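Greltach Laboratory Begins Second Round of Gripper Comparison

4 September 2023

The Greltach laboratory has begun the second round of its gripper comparison, in which two end effectors are tested on the same tabletop tasks under a single controller. The work is led by Engelbert Wieser and is expected to continue through October.

The first round compared the Tuvach parallel gripper with the Schnyder three-finger hand on rigid blocks and cylinders. Both units completed the full series of 200 trials. The Tuvach recorded 190 successful grasps. The Schnyder hand recorded 116, with most of its failures occurring on parts that lay flat against the work surface.

The second round replaces the blocks with kitchen items and play food of mixed shape and stiffness. Each trial requires the arm to pick up a named item, carry it to a plate or a colander, and release it without disturbing the items nearby. Items are moved to new positions after every 20 trials, and both grippers are given the same sequence of layouts.

"Round items and thin lids gave us the most trouble in our early checks," Wieser said. "We would like to know how much of that is the fingers and how much is the approach path chosen by the controller."

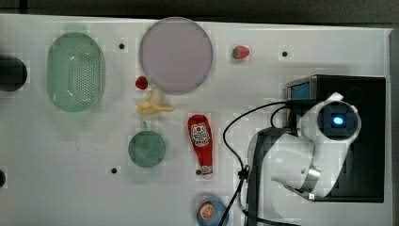 Greltach Laboratory | Manipulation and Controls Group

Items in use include a red ketchup bottle, a yellow toy banana, strawberries and a small teal lid, placed on a white work surface within reach of the arm. The lid and the bottle are scored separately from the play food, as they call for different grip widths.

Trials are run with the Pukley controller at its standard speed setting. A grasp is counted as successful only if the item is held for the entire transfer and comes to rest inside the target. Results will be released to partner laboratories after the final layouts have been completed and the scoring has been checked by a second operator.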